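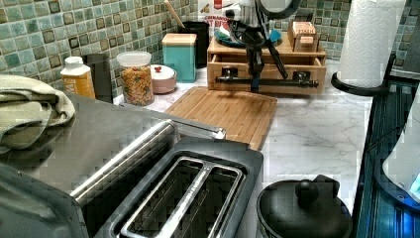 One reader of the first release wanted to know why a cereal canister is filed under food and an empty canister under storage, when it could be the same canister on two different mornings. Fair point, and the rule hasn't changed. It is set out under Categories below.

Benasgate Counter List
README and data card

What it is

The Benasgate Counter List is a written record of things kept out on kitchen counters. It covers 20 kitchens and has 2,000 entries. Each entry is one item on one counter at one visit, with a plain name, a category, a spot on the counter, and a note on what the item was touching, resting on or standing in front of.

It was put together to help with kitchen storage planning. Most storage guides start with cupboards and work outward. We wanted something that started with the counter, because that is where the things people reach for tend to end up.

The list is text only. The kitchens are all in Plurley, in a mix of apartments and detached houses.

Files

There are two files.

counter-items.csv has the entries.
kitchens.csv has one row per kitchen: the counter surface, the backsplash, the shape of the counter (straight, L or galley), and whether there is a pantry.

Both are comma-separated with a header row. Text fields with commas in them are quoted. Blank means not recorded. It does not mean none.

Columns in counter-items.csv

kitchen: a short code, matching kitchens.csv
visit: a, b or c
item: plain name in lower case, singular
category: see below
spot: back, middle, front or corner
on: what the item rests on, if it isn't the counter itself
next: anything touching it or within a hand's width
contents: only if they can be seen without opening anything
colour: main colour first, lid colour after a slash
note: free text

A clear plastic canister with a white lid and ring-shaped cereal in it would go in as item "canister", category "food", contents "ring cereal", colour "clear/white". A teal canister with a light wooden lid has nothing in the contents column, since you can't see through it, so it goes under storage. Nobody recording was allowed to lift lids.

The colour column was left to the person recording, and it shows. Teal, blue-green and turquoise all appear, sometimes for things that would match if you stood them side by side. If you need to group by colour, merge those before you start.

Categories

There are nine.

food: packaged or loose food, and any container whose food can be seen
drink: bottles, jugs, tumblers, mugs, tea and coffee things
storage: canisters, bins, baskets, drawer organizers, racks
prep: cutting boards, mixing bowls, knives, graters
tableware: plates, bowls, cutlery
appliance: anything with a plug
cleaning: soap, sponges, cloths, sprays
paper: mail, lists, cookbooks, school notes
other: keys, plants, medicine, chargers, toys

The food and storage rule is the one people trip over. A container goes by what can be seen in it. If nothing can be seen, it goes by what sort of container it is. This means a household with clear canisters looks like it has more food out than a household with opaque ones. You can undo this by filtering on item and ignoring category.

Bowls are the other awkward one. A lidded bowl is storage. An open bowl is tableware unless it is clearly a mixing bowl, in which case it is prep. A fruit bowl with fruit in it is food. An empty one is tableware. We argued over this and went with whatever was quickest to apply standing up.

Bottles where the label couldn't be read were put in as "bottle" with the label colour in the note. Please don't guess from the colour what was in them. The earlier Domby list did that and ended up with a lot of vinegar.

Things on top of things

The column we find most useful is "on". People's counters are stacked. A drawer organizer with a flat top becomes a shelf, and the shelf picks up a plate and a few small boxes. The top of a microwave picks up bread. A cutting board lying flat is a parking spot for whatever comes in the door next.

When one item rests on another, both get an entry and the upper one has the lower one's name in "on". We did not record what was inside drawers, including drawers standing partly open.

If you are planning a counter, look at items whose "on" value is itself a storage item. Those are usually things that had no place of their own. Plates are a good case. They are almost always meant to live in a cupboard, and a plate left on an organizer is recorded as just that, with no guess at whether it was on its way somewhere.

How it was recorded

Each kitchen was visited in the morning, between breakfast and lunch. Households were asked not to tidy. A few did anyway, and those visits have "tidied" in the note on every row.

The person recording started at the back left of the counter and worked to the right, then came forward and did the same again. Tall things at the back hide short things behind them, so after the second pass they leaned in for a look against the tile. Canisters are the worst for this. They get pushed back in rows, square ones behind round ones, and the one at the very back is often the one holding utensils.

Names were cleaned up afterwards with Ha, a small word-matching script, which folds spellings together (organiser and organizer, chopping board and cutting board). The original wording is kept in the note if it differed. Ha also turned "tin" into "canister" throughout. That was a mistake for the baking tins and they have been changed back by hand. If you find one we missed, send the kitchen code and the visit letter.

Materials

Material is not a column. It was in the first plan and was dropped after the trial visits, when it became clear that people were writing "marble" for anything white with grey veins. The kitchens file uses "marble-patterned" for all of those unless the household told us what the counter was made of. Small square tile is "mosaic" whatever it is made of. Wood is "wood", light or dark, and bamboo is used only for boards with the narrow strips showing.

What it is good for

Working out how much counter depth goes to things that are only there to be stored.
Seeing which items turn up beside each other. Cereal boxes stand near appliances more often than we would have bet.
Checking a planned layout against what people keep out.
Finding plain everyday words for kitchen things.

What it is not good for

It won't tell you what people own. A kitchen with an empty counter may have very full cupboards.
It won't tell you how often anything is used. Some of the tumblers were in the same spot at every visit, and we can't say whether they had moved in between.
It shouldn't be used to rank households by tidiness. The households agreed to take part on that understanding.
It has very little on floors, islands and the tops of fridges. Islands were left out entirely.

Known problems

Kitchens with a corner cupboard that comes down to the counter have "corner" used two different ways.
The "next" column runs one way only in the early rows. If the canister lists the bowl, the bowl may not list the canister.
Brand words printed on boxes were copied into the note when they could be read. Part words were copied as they stood and not completed, so there are some odd fragments.
Small boxes grouped together were entered once each in some visits and as a single "boxes" row in others. Search for the plural.

Privacy

Mail and medicine are recorded by type only. No names, addresses or prescription labels were copied. Kitchen codes are not in street order.

Use and changes

Free to use and change, with a mention of the Benasgate Counter List. Corrections are added in batches, and the next batch is due in September. Changes to the category rules will be listed at the top of this file and the old category kept in a spare column.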